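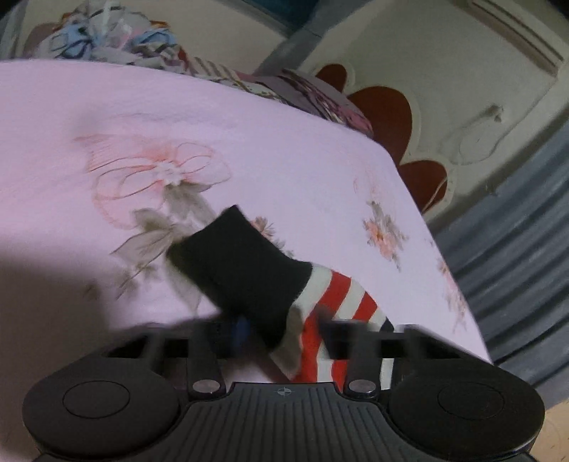 Sun 25 December

Cooked early, ate early, dishes done by one. Had the rest of the afternoon for Kullow, which I had promised myself if I got through the week without ordering any more parts. I did order a set of bearings on Wednesday but they were for the bicycle.

Worked in the bedroom because the arm is in pieces all over the dining table and I didn't want to move it. Pushed the clothes over to the far side of the bed and used the flowered sheet as the work surface. It is a bad surface for grasping. It gives when you press on it and it bunches up if the fingertips drag. That is more or less why I wanted it. Everything I tried before this was on the bench, where the fingers meet something hard and you can be sloppy about height.

Test piece was the striped sock, the one with the black cuff and the red and off-white bands. I laid it down at a slant with the opening away from me and came in over the foot with the hand tool. The plan was to pick up, lift clear, turn the wrist, put down. Then the same again from the cuff end.

Notes from the foot end: the fingers want to close on the sheet as well as the sock. If I come in flat they slide over the knit and close on nothing. If I tip the tool forward I get the sock and a fold of sheet with it. The angle in between works but it is a narrow one and I find it by feel, and the arm isn't going to have that. I wrote down the angle off the phone level for the good ones and will see tomorrow if they agree with each other.

Notes from the cuff end: easier. There's an edge to get hold of. Closed on the pointed corner of the opening and it came up first try. Dropped it once on the wrist turn, my fault, I let up on the trigger.

Batch one was 9 picks, foot end only. Of those I kept 4. The others were me hitting the sheet or stopping halfway to fix my grip. I should stop resetting in the middle of a take. It makes the recording useless and then I have to trim it out by hand in Zillora, and trimming takes longer than doing the pick over.

Zillora also lost its place again when I unplugged to move the laptop. It came back with the file name blank. I've started typing the name into the notes before I touch the cable.

The linkage. Still not happy with the left side. There is play at the lower pin, and with the trigger half in I can rock that finger with my thumb. The right side is tight. Both pins are the same stock from Lonen and I cut them the same afternoon, so I think the hole is oversize and the pin is fine. Options are to ream both sides and go up a size, or sleeve the left one. I'd rather sleeve it. If I ream both I lose the right side, and it's the only joint on this thing I got right the first time.

Took the tool apart on the bed at three o'clock to look, a mistake on a flowered sheet. Lost a washer for twenty minutes. It was under my knee.

Put a dab of grease on the left joint while it was open. It didn't fix the play but the squeak is gone. Closing feels smoother from about half travel on. The return spring is still too weak for how I want it. When I let go fast the fingers come open, then hang for a moment before the last bit. I can live with that on the hand tool. On the arm it has a motor to open it and the spring won't matter.

Remedios Calimlim called in the middle of all this to wish us a good day and ask if I had finished with her calipers. I had not. She asked what I was doing and I said picking up a sock, and she said to hold the phone closer so she could hear the linkage. She thinks the play is making my finger positions read late, because the encoder is on the housing side and the slop is after it. I had not thought of that. If she's right then the numbers from the left finger are off by however far it rocks, on every recording I have made since the rebuild. That is a lot of socks. She's bringing over the good reamer from the Yazdani bench when the workshop opens again and we can measure it properly before I throw anything out.

Did a second batch after the call, mostly to have something from after the grease to compare with. Cuff end this time. Kept 4 of those as well. Shorter takes, better lit, I had turned myself so my own shadow stayed off to the left of where I was working. I was slower on the approach and it shows in the log, the speed is much more even. The fingers are still moving quicker than I'd like when they close. I squeeze the last part without meaning to.

Things to do before the arm goes back together:

- sleeve for the left lower pin, measure before cutting
- mark the encoder zero with paint so I can see if it slips
- softer tips, try the gray foam and the cut-up mousepad
- strain relief on the cable, it tugs when I reach past my shoulder
- fold the trimming step into the notes so I stop skipping it
- give back the calipers

The arm itself I didn't touch except to move the elbow bracket off the good tablecloth. It needs 2 more screws of the short kind and I've looked in every tin. I will check the drawer with the batteries. I'm still aiming to have it picking up cloth off the table by February, starting with a dish towel, and only going to the bed after that.

Stopped at dusk. Copied both batches to the backup drive and checked they opened. Put the clothes back in the basket, sock included, then took the sock out again because I'll want the same one tomorrow. It's on top of the laptop.

Leftovers for supper. Rain on and off since five. Hand is a little sore at the base of the thumb from the trigger, same spot as last weekend, so the grip angle probably wants changing too. Adding that to the list.

Back to top | Contact | © Kullow build diary, all rights reserved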